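Chapter 3
Paper Before the Press

3.1 Why we begin with the sheet

Many students come to bookbinding because they love covers. They want leather, gold letters and decorated edges. In this book we ask them to wait. The first two chapters were about tools and the bench, and this chapter is about paper, because a book is mostly paper and most faults in a finished book can be found already in the flat sheet.

When Katalin Halász opened her evening course in Vandari, she gave each student one sheet of brown wrapping paper and asked them to leave it flat on the table for an hour. The students found this strange. But at the end of the hour they had something to discuss. Some sheets had raised corners, others had a soft wave along one side, and two sheets from the same roll did not behave in the same way. Her colleague Dénes Lakatos later wrote this exercise down, and we use it in a shorter form at the end of the chapter.

A sheet of paper takes water from the air and gives it back. If one face takes more than the other, the sheet curls. Paper from a roll has also a memory of the roll, and it may keep this memory for weeks after it is cut.

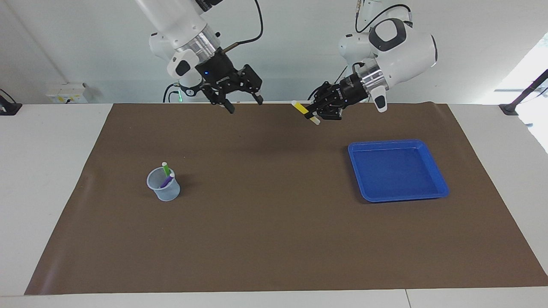

3.2 Grain direction

During manufacture on a machine, most of the fibers in the paper turn to lie in one direction. We call this direction the grain. Paper folds easily along the grain and resists when it is folded across it. When paper becomes damp, it grows more in width across the grain than along it.

For the binder there is one rule which must be learned early: the grain should run parallel to the spine. When this rule is broken, the pages do not open softly, and the glued spine may show waves. Jayanthi Pai, who repaired account books in Warkurar, kept a damaged ledger on her shelf only for this lesson. Every signature in it was folded against the grain, and the book could not stay open without a weight.

There are several tests for the grain. The bending test is the most gentle one. Lay the sheet on a clean surface, bring one edge over toward the opposite edge without making a fold, and press lightly with the palm. Then turn the sheet and repeat with the other two edges. The direction with less resistance shows you the grain – the curve of the bend lies parallel to it.

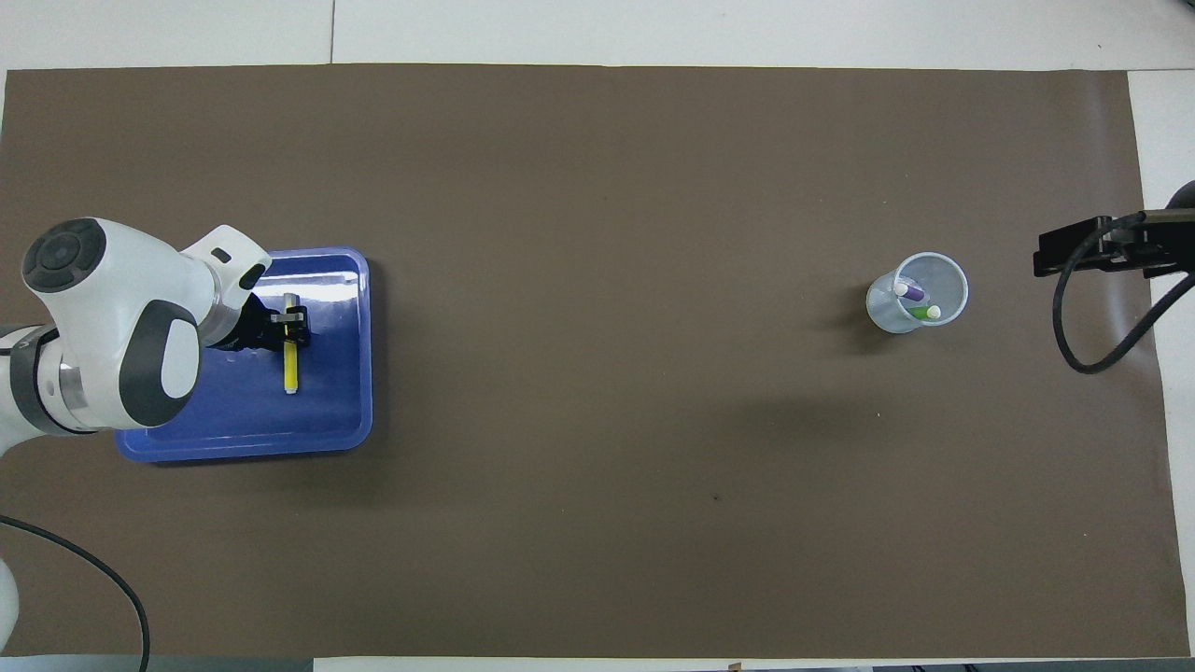 With heavy wrapping paper the difference is easy to feel. With thin writing paper it can be difficult, and a beginner should use a small damp strip instead. Cut the strip 5 cm wide and 60 cm long, moisten one face, and watch to which side it rolls. The axis of the roll is parallel to the grain.

Write the result on the waste edge of the sheet with a soft pencil, using a small arrow. Do this before cutting.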